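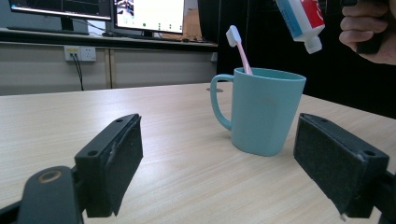

Photo: N. Kongkaew, Stesport study archive.

Figure 5. Toothbrush standing in a mug on a tabletop, bristles to the left, with the toothpaste tube held above and to the right, cap on.

4.2 Shared storage of brush and paste

The most common arrangement in the Kamolrat households was a single open container holding the brush upright, with the paste kept either in the same container or next to it. We treat the two cases separately, as they differ in the number of movements needed before brushing starts. Of the 50 households surveyed in August, 9 used a purpose-made holder with a separate slot for the tube. The others used a drinking vessel of some kind, usually a mug.

A mug with a handle and a slight taper toward the base (Figure 5) has two properties relevant to the present analysis. First, the brush does not stand vertically but rests at an angle against the rim, and the angle changes each time an item is added or removed. Second, the opening is wide enough to take a tube as well as a brush. When both are stored together, the tube tends to push the brush head outward – an effect already noted by Yensuk and Phetsri in their work on small bathroom shelves.

Tubes were coded as stored cap up, cap down or flat. Screw caps and flip caps were recorded under separate codes, as a screw cap requires both hands and is often set down on the nearest surface. Entries in which the coders disagreed were reviewed by Sombatkul, and five remained unresolved – these are excluded from the totals in Section 4.3.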